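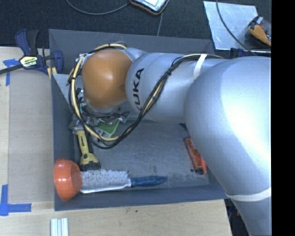 Picking one brush out of a tub of mixed goods remains harder for a machine than lifting a car door, according to Lorne Després, and anyone who expects a robot to tidy the kitchen this year should be prepared to wait. He offered that assessment in February, at the start of a long conversation at the Gilmartin offices on the state of household and shop-floor automation.

The Gilmartin program examines whether robot arms can take over the small sorting and handling jobs that still occupy staff in stockrooms, repair depots and care homes. Its test goods are ordinary ones: bowls, cleaning brushes, hand tools.

"A bowl on its side is a different problem from a bowl standing upright," Després said. "A person does not notice the difference. The arm has to find a rim, decide whether it can reach that rim without striking the wall of the bin, and then close on it with the right force. Each of those steps can fail on its own."

Long-handled items present a further difficulty. A brush lying flat along the bottom of a container offers little to hold, and the bristles give way when they are pressed. Després noted that the program's early trials treated the handle and the head as one solid shape, and that many attempts ended with the brush turning in the grip.

Asked what rate of success an employer should expect, he was cautious. In the most recent round, the program recorded 1,000 attempts at lifting a single item from a mixed bin. The arm failed on 300 of them.

"That is a respectable result in a research setting," he said. "On a shop floor it means that a member of staff has to stand beside the machine, and the labour has not been saved."

The program has also compared two approaches to planning the grasp. The first, known internally as Stisach, relies on stored models of each item. The second, Vuvoveo, works from the visible surface alone and requires no prior record of the object. Stisach performs well with 50 familiar items and poorly with anything new. Vuvoveo is slower, but its results change less when the contents of the bin are changed. Després declined to name a favourite and indicated that the next round would combine the two.

On the matter of homes, his view was firmer. A stockroom can be arranged to suit a machine, with bins clamped in place and positions marked out in tape. A family kitchen cannot.

"People move things," he said. "They put the colander where the pot was yesterday. I would not want to sell anyone a machine that depends on their not doing so."

Brerkari, a hardware distributor that has followed the work, has asked for a trial in its returns room. Després supports the request, provided that the arm is kept behind a barrier and that the range of goods is limited at first to 5 product lines. Cables are to be inspected at the beginning of each shift, a task that will remain with a technician.

He expects the returns trial to run through the spring, with results to be shared with floor staff before they are published.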